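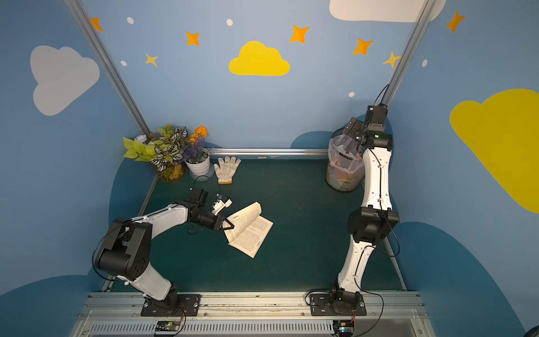 Namden Finnish Circle

The Namden Finnish Circle is a cultural and mutual aid society in the town of Namden. It began as a sewing and reading group that met in kitchens on the east side of town and took its present name two years later. Membership stands at 153. Most members are of Finnish descent, though the Circle has never required it – Hungarian and Mexican families have belonged from early on.

History

The group was started by Eino Seppälä, a millwright, and his sister-in-law. First meetings in March, in the Seppälä kitchen on Kosten Street. Coffee, rye bread, newspapers from home passed hand to hand. When the kitchen got too small the meetings rotated between four homes, and a written schedule was kept in the back of a hymnal. The hymnal still exists.

Dues were set low and could be paid in firewood. A sick fund was added in the second winter after a member broke a leg at the Lukotard mill and had no wages coming in. The fund paid for coal, groceries and one train ticket. It was closed when the mill brought in its own plan, reopened after the mill shut, and is still used for funeral meals and hospital travel.

Aleksi Leinonen was chair for the longest stretch. Under him the Circle rented the upper floor of the old Kosten feed store, then bought the building outright. The purchase was argued over for most of a year. Several families left over it and later came back; a few did not.

Hall

Two floors, brick, on the corner of Kosten Street and the river road. Upper floor has the meeting room and a small stage. Lower floor has the kitchen, a coat room and the loom room. The roof was replaced after a hail storm. The sauna behind the hall was built by members and is older than the Circle's ownership of the lot, wich caused some trouble with the deed.

Activities

Regular meetings are on Thursday evenings, with supper first. Business part is short. Then singing, or a talk, or cards.

Midsummer is the largest event. Held at the river landing with a bonfire, accordion music and a rowing race for mixed crews. In dry years there is no fire and lanterns are used. Little Christmas is held indoors – rice porridge, prune tarts, a children's play. The play has been the same one for decades with small changes to the jokes.

Weaving has been taught since the early years. Rag rugs mainly, later wall hangings. Kinga Sárközi ran the loom room and brought in Hungarian embroidery, so that many of the Circle's table linens mix the two styles. Visitors sometimes take the patterns for a regional Finnish type. They are local to Namden.

A language class for adults meets in winter. Attendance varies. A childrens class was tried twice and dropped.

Library

The library holds 1,527 items: novels, hymnals, farm almanacs, cookbooks, letters and a long run of bound newsletters. Cataloging was started by Ilari Peltonen, who used a card system of his own that shelved books by the village the donor's family came from. Yatziri Valdovinos later redid the catalog by author and subject but kept Peltonen's village codes in a second column. Members may borrow up to four items. The letters do not leave the building.

Publications

The newsletter is called Son. The name was meant as short for "Sonanen", a misspelling of the Finnish word sananen (a little word) on the first masthead, and was never corrected. It comes out quarterly, in English with a page of Finnish. Recipes, death notices, hall repairs, rowing results. A cookbook drawn from its pages went through two printings.

Governance

Chair, secretary and a board elected at the spring meeting. Board terms are two years. Any member over sixteen may vote. Changes to the rules need two readings at separate meetings.

See also

Kosten Street
Lukotard mill
Namden river landing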